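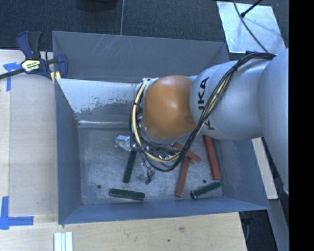 Akbridge, Monday, December 22, 2025

Fitance 4 review: a diff tool that finally handles large folders

Fitance is a file and folder comparison tool for the desktop. Version 4 replaces the scanning engine and adds three-way merge. I have used it daily since the September beta, mostly on two source trees and one folder of exported settings files.

Folder comparison is the main change. Version 3 read both sides completely before showing any result. Version 4 fills in the list as it scans, and you can open a pair of files while the scan is still running. My larger tree holds 1903 files. A full compare by content took 36 seconds in version 3 on the same laptop and now finishes in a little under nine. Compare by date and size is close to instant in both versions.

The ignore rules have been rewritten. They now follow the same pattern syntax as most version control tools, including negation. Old rule sets are converted on first launch. Mine converted correctly except for one rule with a space in the folder name, which had to be quoted by hand.

Text comparison is line based, with word highlights inside changed lines. Moved blocks are detected if they are longer than four lines. The threshold cannot be changed. Line ending differences can be hidden, but the setting applies to all windows at once, and I would prefer it per comparison.

Three-way merge works as expected for simple conflicts. The base file sits in the middle and the result pane is below. Keyboard shortcuts exist for taking left, right or both – taking both in reverse order still needs the mouse. Undo covers the whole session. With more than 1000 conflicts in a generated file, scrolling slowed down enough to be annoying, and I went back to Mustness for that one job.

Mustness remains the better choice if you merge all day. Its conflict list is clearer and it remembers the window layout for each project. Its folder compare is weaker, and it has no command line mode. Fitance has one, and the exit codes are now documented.

Known problems in build 1122:
Dark mode does not apply to the print preview.
Symbolic links are followed even when the option is off.
The Halliday editor plug-in has to be installed again after the update.

Licenses for version 3 work in version 4 at no charge. Settings are stored in a new location, and the old folder can be deleted by hand.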